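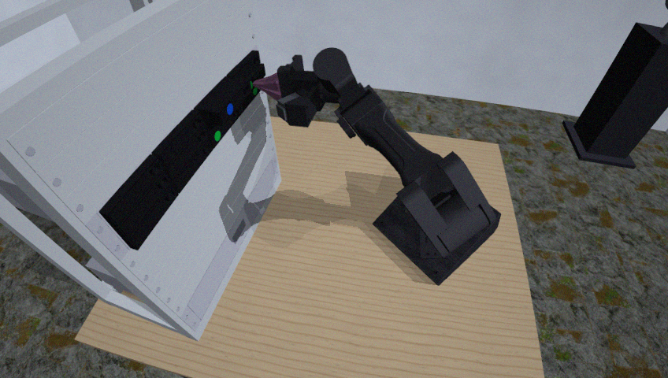 The black arm and the white cabinet, with two green lights at the end of the panel strip.

Small offices and their machines
By Yến Ông
6/16/21

When I came to Prusmont to work as a bookkeeper, the firm kept its server in the cupboard with the winter coats. It was warm there, and in November people liked to open the door and stand beside it for a minute. I thought this was how every office in Canada did it.

After 13 years I have visited many such cupboards. The dentist on Hà Street has hers under the sink. A travel agency in the same building put its machine on top of the fridge, and the colour of the cable has changed from white to something like tea. These owners are careful people. They lock the till every evening and they check the doors two times, but the list of their customers, 16 years of work, sits on a shelf beside the paper towels.

Cisargate, a moving company with 11 employees, lost its bookings one spring when a pipe broke upstairs. The owner told me she remembered about half of the names. For the others she waited at the desk until they called, sometimes angry, and she wrote each one in a school notebook. She still keeps that notebook in her drawer and she didn't want me to photograph it.

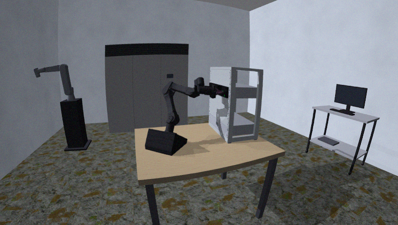
An open grey frame with a middle shelf, at the right side of the table.

What would better care cost? Less than I expected. A second copy of the files, kept in another building, costs the travel agency $131 for the year. The dentist moved her machine to a dry corner for free, on her lunch break, with her brother holding the other end.

At Virnitz, the bakery where I do the books now, the copy goes home each night in the handbag of the manager. I have asked her to buy a small fireproof box also. She says she will do it after the summer, when the new oven is paid, and I have written it in my calendar.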